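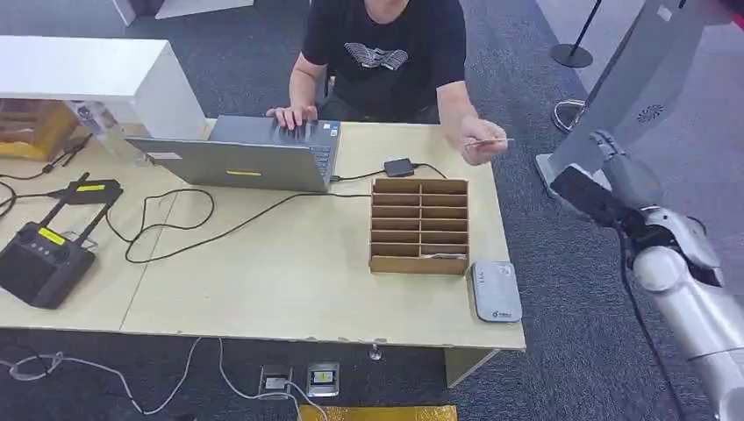
Teaching the arm to file cards

Posted 9/2/19 by Tekle Mamo

You need an arm with a gripper, a laptop, a cardboard organizer with narrow slots, and a stack of flat cards. Our build in the shared shop runs on a Dretavton controller board.

1. Set the organizer on the table and tape its base down. Number the slots in your config file, bottom row first.

2. Jog the gripper to each slot and save the pose. Save a second pose 32 mm out from the slot as the approach point.

3. Set the grip speed to 18 percent. Hand over one card at a time, held by the edge — keep your fingers back from the pads.

4. Run one card per slot before you try a full stack.
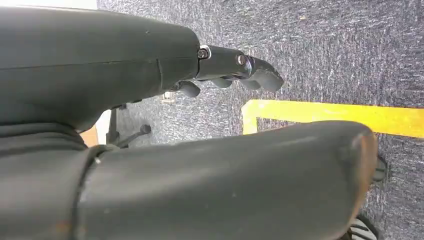 Check the wrist before every long run. Power down and try each screw with a hand driver. There's a silver one in the side of the wrist joint and another on the knuckle of the front finger, and both get a quarter turn at most. Then look over the shell for wear. Where the coating has rubbed thin at the rounded end of a segment, like the brownish patch on ours, wipe it clean and log it.

Tsehay Degefa keeps the pose files, so send changes to her.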